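Home | Projects | Student Work | About | Contact

The Two-Minute Pause: a student project on small daily rituals

Posted 2 April 2019

Our group wanted to find out whether very small habits could make a school day feel less rushed. We had all read plenty of advice about long morning routines, and none of us had ever kept one going past the first week! So we went the other way and picked rituals so short that you could do them while the kettle boils.

We called the project Drerka and ran it at Ocampo College through December, right in the middle of assignment season. Each student who signed up chose one ritual and did it at the same time every day. Some people lit a candle before study, some wrote a single line in a notebook, and some just stood at the back door and listened to the birds. The only rule was that it had to take 2 minutes and no phone was allowed.

We printed 300 diary cards and left them in the library and the common room. By the end we had 437 entries to read through (many cards had more than one day on them), and typing them up was a much bigger job than we had planned for. We split the pile between us and met after class to compare notes.

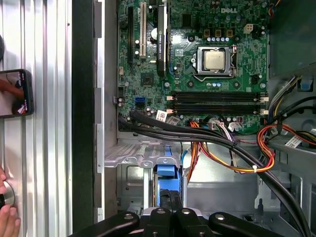
The entries we liked best were the messy ones. One person wrote that their tea ritual kept turning into a biscuit ritual. Another said they felt silly for four days and then noticed they were looking forward to it. Morning rituals got skipped the most, and the ones tied to something people already did, like brushing their teeth or taking off their shoes, were the most likely to last.

We can't claim that anyone's life changed. Our group was small, everyone knew what we were hoping to find, and people who gave up probably didn't hand their cards in. Next time we would ask for a card even on the days when nothing happened. We'd also start earlier in the term, and let people change their ritual halfway if it wasn't their favourite any more.

The full write-up is 2000 words and there's a copy in the library. All of us still do our rituals, mostly!

Comments (3)

teapot_jo: I did the notebook one and I'm still going. Some days the line is just "tired".

Marnie's mum: Lovely work. Shoes off at the door has become quite an event at our house.

slowlane: Did anyone try it at lunch? I never get a quiet spot then.

Related projects

Dremeo: a week without alarms
Skumirov Garden: making a quiet corner at school
Walking home the long way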